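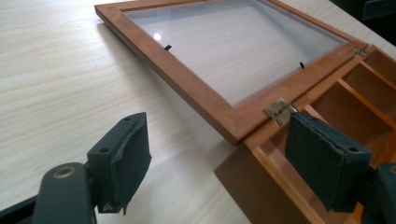
How long should I let a job like this hang about before I do it? Until the kettle has boiled twice and I have run out of other things to tidy, which in July seems to come round at four in the afternoon.

Print this page | E-mail this entry to a friend

So I have finally sat down with the wooden box. It has been on top of the wardrobe since we moved to Nemness, wrapped in a pillowcase, and every time I went up there for the spare blankets I patted it and promised it some attention. Today I brought it down to the big pale table, where the light is kindest, and laid the lid right back on its hinges so I could look at it properly.

I had forgotten what a lovely warm colour it is. It is a sort of orange-brown that goes almost red on the lid, and it looks warmer still against the table, which is such a creamy, washed-out thing with all those wavy streaks in it. (Marjan Rezaei says our table looks like a beach when the tide has gone out, and now I can't put a cup on it without thinking of her.) With the lid lying flat you can see the grain of the table through the glass, gone a bit milky, and I spent longer than I'd like to admit just moving my head from side to side to watch the light slide about on it.

The glass is held in with little black tabs. I gave one the gentlest push with my thumbnail and then lost my nerve and left it alone. If that pane ever cracks I shall have to ask Ferhat Yurt, who cut the new piece for our bathroom cabinet and was so patient about my measurements, which I had taken with a dressmaking tape and got wrong by 3 millimetres. He wouldn't take anything for it except a jar of the plum chutney.

The hinges pleased me too. They are only small, and I had them down in my memory as plain dull metal, but they have a pale gold look where the light gets at them. I wiped them with a dry cloth and nothing else. Pavithra told me once that she ruined a very nice jewellery case with metal polish because it crept into the wood round the screws and left a dark halo, and I have been frightened of the stuff ever since.

Then the real question, what to put in it. Mum kept tea in hers, and I did think of that first, because I have sixteen sachets of the peppermint from Skanora left and nowhere sensible for them. But the compartments are divided up by such thin partitions and I kept thinking how nice it would be for the sewing things. Buttons in one, the good needles in another, and the long part for the embroidery scissors if they fit, and I have a feeling they won't quite. I rang Rachid to ask what he thought, which was silly as he has never sewn on a button in his life, and he said at once, "Seeds!" He keeps his in old envelopes from Menon and loses half of them every spring. It's not a bad thought. You could see them through the glass and be cheered up all winter.

I went round the corners inside with the soft paintbrush, the one I use for the keyboard, tipping it towards the window to see into the shadows. I do like the inside better than the outside, I think. It's a touch lighter, more tan, and it has that dry, faintly peppery smell when you put your nose right in. I'd like to line the bottoms with felt. There was some dark green in the shop at Trinditz last month, £2 a sheet, and I stood there holding it and put it back because I couldn't think what it was for. Well, now I know.

Kumaresan came by at six with the ladder he borrowed and stayed for a cup of tea, and he said I ought to give the wood a bit of wax and then leave it be for a day or two with the lid up. He has a tin he'll bring round, 200 grams, he says it will see me out. I told him I intended to be around for quite a lot of wax.

No decision yet. I think buttons. I shall sleep on it and try the scissors in the morning, and I must remember to write to Marjan and thank her for the cuttings.

Get new entries by e-mail. Enter your address to subscribe to our newsletter. You can unsubscribe at any time.

Recent entries
The chutney that wouldn't set
What was in the blue suitcase
Marjan's geraniums, and where to put them
New curtains for the back bedroom
A wet walk to Trinditz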